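3.2 Tableware and the Clearing Surface

The clearing activity was set up on a tabletop covered in a pale floral print, with blue brick-pattern panels on three sides. The choice of a patterned surface was deliberate. In earlier work at the Titthorpe site, plates were sorted on plain white boards, and records made there gave little sense of how tableware looks on an ordinary household cover. The Funero set used in this study consists of round plates that differ in color and decoration, so that the order of a stack can be read from its rims. A shallow tray serves as the place of storage — plates are put down in it one upon another, with no divider between them.

The surface was not cleaned between trials. Crumbs and small debris are a normal part of a table after a meal, and Mujić plates of a similar kind had been handled under the same rule in the February series. Figure 4 gives two views of the surface. 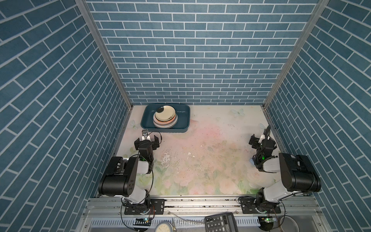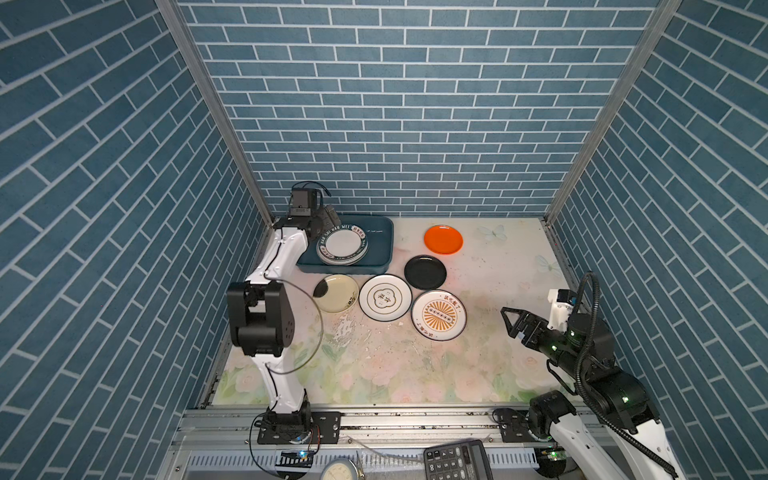
Figure 4. The floral surface and the teal tray. In the first view, a stack of plates rests in the tray; in the second, an orange plate and a cream plate can be seen.

Does the order in which the plates are stacked matter for the clearing task?

The order has no bearing on whether a trial is counted as complete. A trial is complete when every plate lies flat within the walls of the tray, whichever plate is on top. Order was recorded separately and is treated in Section 5.

Of the 80 trials planned for the set, 79 were retained for analysis. The remaining trial was set aside when its written record was found to lack a closing time. Trials were grouped in blocks of 10, with the tray returned to its starting position before each block. The Fornum protocol, from which the block length was taken, also asks that plates of unequal size be stacked with the largest at the bottom — this requirement was dropped, and plates were taken up in any order.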